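Equipment > Handheld Grippers > Parri Two-Finger Set

Parri Two-Finger Handheld Set: Purchasing and Planning Information

Reading time: 2 minutes

The Parri set is supplied by Rollgate to laboratories and training programs that record household handling tasks by hand before any robot arm is purchased. Each set contains 2 grippers, one for each hand, with a carrying case and a printed maintenance guide. Orders are accepted from institutions only.

The grippers are intended for soft and irregular goods as well as rigid ones. Buyers planning a household program should budget for the articles to be handled as a separate line. Towels, bags, trays and kitchen containers wear out or go missing, and a program that shares one collection of articles between several rooms will lose working hours to transport.

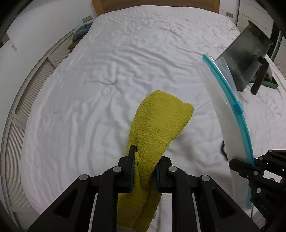
Work on beds and other soft surfaces

A yellow terry towel pinched between the fingers and raised over a rumpled sheet, with a zip bag held upright in the second gripper, is representative of two-handed bedroom work. Programs of this type require both grippers of the set for the full session. Sites that intend to run two operators at the same time should order two sets - the grippers are not sold singly.

Price and minimum order

The list price is $3000 per set. Replacement finger pairs are $100 and may be added to any order. A refundable deposit of $300 is required for evaluation loans, which are arranged through the Urham office and are limited to one set per institution.

Delivery and acceptance

Sets are dispatched from Trullby. The receiving institution is asked to inspect the pivot joints and finger surfaces on arrival and to return the signed acceptance form. Claims for transit damage cannot be considered without it.

Budget planning

Institutions with a fiscal year beginning in October may request a written quotation in advance. Quotations issued under the present price list are valid until 31 Dec 2020. Spare fingers should be entered as consumables - most finance offices will not approve them later as capital equipment.

Contacts

Quotations and orders: Hidayah Lumbantobing
Evaluation loans: Sutrisno Liew, Urham office
Spare parts and returns: Leonor Bastos

Shares: 2
Comments: 0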